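Ticket 1094 -- Zostitz, module « Météo des émotions »
Ouvert par : Estíbaliz Urquijo
Statut : en cours

Rebonjour, c'est encore moi ! Depuis la mise à jour de juin, mes CE1 n'arrivent plus à enregistrer leur humeur du matin. Ils choisissent leur nuage ou leur soleil, ils valident, et hop, retour à l'accueil -- rien dans le carnet de la classe. J'ai vidé le cache, changé de navigateur, recréé le groupe (deux fois, quelle patience), toujours pareil. Le compte enseignant, lui, enregistre très bien.

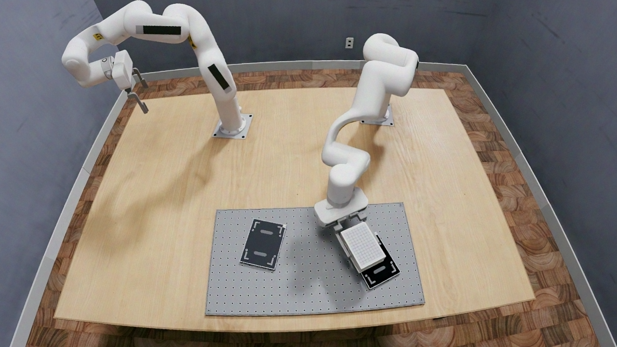

Severino Esteban : Bonjour Estíbaliz, est-ce que les élèves passent par le code de classe ou par leur code personnel ? Avec le code de classe, le carnet reste en lecture seule depuis la version 27. Essayez un code personnel sur un seul élève et dites-moi.

Alors, testé à la récré avec un code personnel : l'humeur s'enregistre, youpi ! Par contre le petit mot « ce qui m'aide à me calmer » disparaît dès qu'il y a un accent, et chez nous « écouter » et « respirer près de la fenêtre », c'est presque toutes les réponses... Je laisse le ticket ouvert pour ça. Il faut que je réimprime tous les codes, ou vous pouvez débloquer celui de la classe ?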